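The Cotine table, two months in

Everyone told me a pale wood table would look tired by spring. The shop pushed the Cotine hard, and I don't trust shops, so I paid my 400 and kept the receipt. Vasiliki Psarras says I fuss. Maybe. Click through and decide for yourself.

1. The top
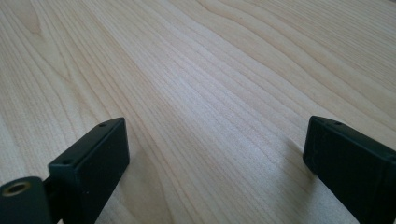
2. Rounded corners, and the mitten box

I wanted square corners. Oskari Kokkonen talked me out of it – safer for hips, he claims. I'm not convinced, though I'll admit the light wood suits a white box. One gray knitted mitten in there. The other is anyone's guess.

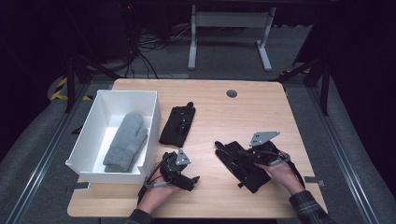

The matte finish is supposed to shrug off scratches. So says the leaflet, and leaflets say a lot of things. I'll believe it after a winter of keys and coffee cups. More pictures in April, if there's anything left worth looking at.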